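Plenex Hand-Held Gripper: Trial Recordings, Set 4

README, last changed 10/17/21

What this is

These are the recordings we made while trying out the Plenex hand-held gripper kit at the Drostville workshop. Drurnar sells the kit as a way to record picking and placing by hand, so that the recordings can later be used to train a robot arm. We had it on loan through September and wanted to know whether it was worth buying. The notes on the kit are at the end.

Contents

The set holds 851 recordings. Of these, 834 passed our checks and are in the folder called "good". The rest are in "rejected", with a text file giving the fault for each one. Most of the faults are lost tracking. Video was saved at 60 frames per second.

Every recording is one attempt at one object. The objects are ordinary things: bottles, cups, tape rolls, small boxes. We left the tables as people normally use them, so there are cables and other equipment in many of the views.

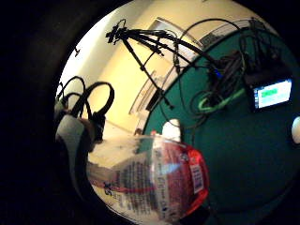

View from the gripper camera, bottle task. Clear plastic bottle on its side, cables behind.

The camera has a very wide round lens and the video is stored as it came, with no correction. Straight table edges come out curved and the outer part of the picture is dark. If your software expects a flat picture you will need to correct it first. The lens values are in lens.txt. Small print on labels often can't be read, so please don't use this set for reading text.

Clear plastic is the hardest material here. Light glints off it and the outline can fade into a pale patch. We kept these recordings in and marked them "clear" in the list.

Who recorded it

Zulmira Garcia and Gun-woo Son did all the recording and took turns checking each other's work. Both are right-handed, so left-handed use is not covered.

Notes on the kit

Setting up is quick once the camera has been matched to the grip. The printed guide skips a step here — the grip has to be fully closed before you press the button — and we lost a morning to it.

The handle is comfortable for short sessions. Gun-woo found the trigger stiff and Zulmira didn't mind it. The Bang software that comes with the kit exports cleanly but can't rename files in bulk, so we used our own script (rename.py, included).

We would buy one kit at the current price. We would want a softer trigger before ordering more.

Known problems

Sound was switched on by mistake in the first session and has been removed.
Times in the list are local to Drostville.
The "box" and "carton" labels overlap. Treat them as the same.

Use

Free for teaching and research. Please keep this file with the recordings if you pass them on.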